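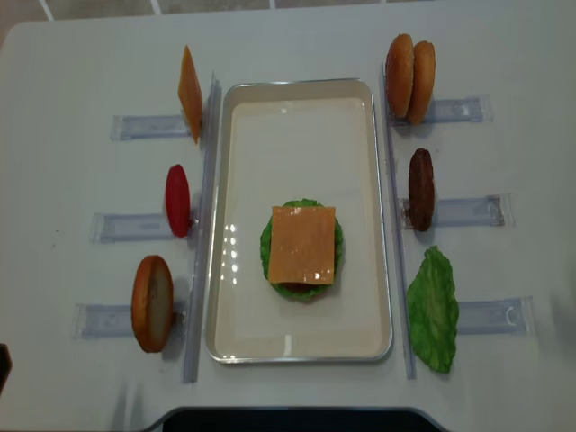 Conservação de queijo fatiado e folhas em linhas de montagem fria

Boletim técnico Vundness, alimentação coletiva
23 jun 2025

A revisão do procedimento de montagem fria entra em vigor em julho nas cozinhas atendidas pela Vundness. O texto anterior tratava laticínios fatiados e hortaliças folhosas na mesma seção, com um único limite de exposição fora da refrigeração. A nova versão separa os dois grupos, altera o registro de abertura de embalagem e redefine a etiqueta secundária.

Queijo processado em fatias

O queijo processado fatiado tolera bem o armazenamento refrigerado enquanto a embalagem primária permanece íntegra. Depois da abertura, os problemas mais frequentes são o ressecamento das bordas, a aderência entre fatias e a exsudação de gordura na superfície. O ressecamento decorre da perda de umidade para o ar da câmara e aparece primeiro nos cantos. A aderência é consequência de oscilação térmica: a fatia amolece, acomoda-se sobre a seguinte e, ao ser resfriada de novo, não se solta sem rasgar.

O procedimento revisto determina que o bloco aberto seja transferido para recipiente com tampa, em camada única de pilhas, sem contato direto com a parede do evaporador. A retirada para a bancada limita-se à quantidade prevista para o turno. Sobras de bancada não retornam ao recipiente de origem e são lançadas como perda no formulário diário.

A separação com papel intercalado deixa de ser obrigatória para produtos que já vêm intercalados de fábrica. Permanece obrigatória para o produto fatiado na própria unidade.

Hortaliças folhosas

A alface crespa perde turgor com rapidez quando exposta a corrente de ar, mesmo em temperatura adequada. A folha deve chegar à montagem higienizada, enxaguada e centrifugada. Água residual acelera o escurecimento da nervura central, amolece o pão e dilui molhos. O teste de aceitação passa a ser feito por amostragem: uma folha de cada recipiente é pressionada entre duas toalhas de papel brancas, e a presença de mancha contínua reprova o lote, que volta à centrífuga.

Folhas com bordas escurecidas podem ser aparadas somente antes da higienização. Depois dessa etapa, a folha com defeito é descartada inteira. O corte posterior abre tecido novo, aumenta a superfície exposta e compromete o controle já realizado.

As cozinhas que recebem folhas pré-lavadas devem manter o laudo do lote arquivado durante 70 dias. A dispensa de nova higienização só vale com o laudo disponível no local.

Etiqueta secundária

A etiqueta secundária passa a ter dois campos de horário: abertura e retirada para bancada. O modelo antigo tinha apenas o primeiro, e na auditoria interna da unidade Dembridge isso impediu a reconstituição do tempo de exposição em 17 registros. Nos demais, o horário havia sido anotado à mão na margem, prática que não será mais aceita.

O preenchimento cabe a quem abre a embalagem. A rasura invalida a etiqueta, que deve ser substituída e anexada ao formulário. O estoque do modelo antigo pode ser usado para produtos secos até o esgotamento.

Termômetros

A conferência dos termômetros de penetração em banho de gelo continua semanal. O gelo deve ser triturado e ocupar a maior parte do recipiente, completado com água potável apenas até o preenchimento dos vãos. A leitura é anotada depois da estabilização do visor, com a haste afastada das paredes e do fundo. Instrumentos com desvio superior ao informado pelo fabricante saem de uso até o ajuste.

Os registros de câmara feitos no sistema Flikis dispensam a planilha em papel, desde que o alarme de porta esteja ativo. Na unidade Morrison, onde a instalação dos sensores ainda não foi concluída, a planilha permanece obrigatória.

Prazos e treinamento

As instruções de trabalho afixadas nas áreas de preparo devem ser trocadas até 10 de julho. A versão substituída é recolhida e inutilizada na própria unidade, com anotação no controle de documentos. O treinamento tem duração de 2 horas e inclui uma parte prática sobre etiquetagem. Unidades com turno noturno podem solicitar sessão adicional pelo formulário habitual, indicando o número de participantes e o horário de início do turno.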